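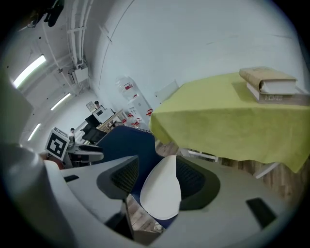

Questions we hear from new members

By Mebrat Weldu, membership desk, Farham Breakfast Circle
Updated February

Do I have to be invited, or can I just turn up?

You can just turn up! Send a quick note first so we can put your name on the breakfast list (the kitchen likes to know by noon the day before), and then come along. You may visit twice before we ask whether you'd like to join, and if you need a third visit to make up your mind, tell me and we'll sort something out.

What time does it start?

Doors open at 6:45 a.m. and we sit down at 7:00. We finish by 8:30, though plenty of people stay on chatting over the last of the coffee, and I'm usually one of them.

What does it cost?

Visitors pay $9, which covers breakfast. Members pay $200 a year, plus a one-time joining fee of $100 that goes toward your name badge, your page in the directory and your first workshop. If paying all at once is a stretch, you can split the annual fee into two payments. Plenty of our members do, and you only need to tick the box on the form.

Can two people from the same line of work join?

Yes. Some groups hold one seat per trade and I understand why, but we have never worked that way. We have several bookkeepers, and they pass work to each other when one of them is swamped. We do ask that you don't pitch directly to another member's client over the eggs.

I hate public speaking. Will I have to stand up?

Everyone gets 45 seconds to say who they are and what kind of customer they're hoping to meet. You can do it sitting down. You can read it off a card – I did for my whole first year – and on your first visit you can simply say your name and pass.

How do referrals work?

We use an online tool called Gritari. When you meet someone who could use a fellow member's services, you ask that person's permission, enter their details, and the member gets a message the same morning. Please do ask first. A phone number handed over without a word to its owner isn't much of a referral, and it can sour things for everybody. There is no quota.

What if I miss a meeting?

Life happens, and school plays and flu happen too. Let us know by the evening before if you can. You're welcome to send a substitute, or to visit our sister groups in Marti and Atov that month instead; just mention Farham at the door.

How big is the group?

We have 106 members on the books at the moment. They don't all come at once, and we seat people at mixed tables so you aren't always beside the same faces.

Can I cancel my membership?

Of course. Write to the membership desk and we'll refund any full months you haven't used. The joining fee stays with us, I'm afraid, but if you come back within two years you won't be charged it again.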